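Videotechnik II – Skript zur Sitzung »Log, Raw und was die Hersteller darunter verstehen«
Dozent: Tumelo Ndlovu
Stand: 11.04.2026

1. Ausgangslage

Kaum ein Kamerahersteller bringt noch ein Gehäuse heraus, ohne irgendwo »Raw« auf die Verpackung zu drucken. Der Begriff ist nicht geschützt. Gemeint sein kann das unveränderte Sensorsignal, ein teilweise entrauschtes Signal oder eine Datei, die bereits skaliert und verlustbehaftet komprimiert wurde. Wer ein Datenblatt liest, sollte deshalb zuerst nach dem suchen, was nicht drinsteht: Wird vor der Aufzeichnung entrauscht? Wird der ganze Sensor ausgelesen oder nur ein Ausschnitt? Mit welcher Bittiefe arbeitet der Wandler bei der gewählten Bildrate?

Der letzte Punkt wird gern übergangen. Ein Container mit 12 Bit sagt wenig, wenn der Sensor bei hohen Bildraten nur mit 10 Bit ausgelesen wird. Die restlichen Bits sind dann mitgespeicherte Luft.

2. Log-Kurven

Eine Log-Kurve verteilt die vorhandenen Tonwerte anders. Sie erzeugt keinen Dynamikumfang. In den Unterlagen zur Vodar-Kamera, die wir im Praktikum verwenden, liest sich das anders: Dort »erweitert« das Profil den Umfang um zwei Blenden. Verglichen wurde allerdings mit dem Standardprofil, das die Lichter früh abschneidet. Mit diesem Maßstab lässt sich so ziemlich jede Kurve gut verkaufen.

Für die Belichtung heißt das: Das Histogramm im Log-Modus bezieht sich auf das Log-Signal. Die Angabe »bis zu 18 Blenden« im Dovach-Prospekt nennt weder einen Rauschabstand noch eine Messmethode und ist damit für uns wertlos.

Besonders heikel sind große weiße Flächen, Textilien vor allem. In Log wirken sie grau und harmlos, nach der Umwandlung fehlt dann die Zeichnung in den Falten.

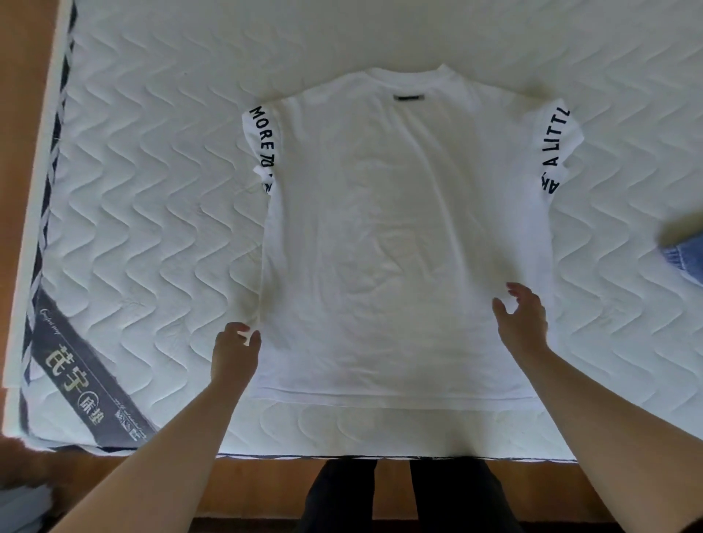

Lesezeit: 2 Minuten

3. Externe Aufzeichnung

Das Argument für externe Rekorder lautet meist: bessere Codecs, längere Laufzeiten, größerer Monitor. Das stimmt zum Teil. Dazu kommen aber ein zweiter Akku, ein zweiter Datenträger und eine HDMI-Buchse, die mechanisch nie für den Drehalltag gedacht war. Der Pranuvik-Rekorder wird für 1749 Euro angeboten, die kleinere Ausführung für 951 Euro. Käfig, Kabelklemme und Medien sind in beiden Fällen nicht enthalten.

Firmware-Versprechen sind keine Funktionen. Im Praktikum planen wir nur mit dem, was am Drehtag installiert und getestet ist. Beta-Stände bleiben von den Leihgeräten weg, auch wenn die Änderungsliste verlockend klingt.

4. Farbraum und Nachbearbeitung

Hersteller-LUTs sind Geschmacksvorschläge. Die Carvalho-LUT aus dem Kursordner zieht Hauttöne deutlich ins Orange und schiebt die Schatten nach Blau – bei Tageslicht noch erträglich, bei gemischtem Kunstlicht kaum zu retten. Zum Vergleich bitte immer auch die technische Umwandlung ohne Look anlegen.

Beim Weißabgleich gilt: Echtes Raw erlaubt eine nachträgliche Änderung ohne nennenswerten Verlust. Ob das Schnittprogramm den Regler für das jeweilige Format überhaupt anbietet, ist eine andere Frage und wird vor dem Dreh geprüft.

5. Aufgabe bis Mai

Dieselbe Einstellung mit internem Log-Codec und extern in Raw aufnehmen, beide angleichen und die Dateien ohne Kennzeichnung einer anderen Gruppe zeigen. Abzugeben sind die Projektdatei, die Dateigrößen und eine halbe Seite Text dazu, ob der Unterschied den Aufwand rechtfertigt. »Kein sichtbarer Unterschied« ist ein zulässiges Ergebnis. Herstellerzitate bitte weglassen.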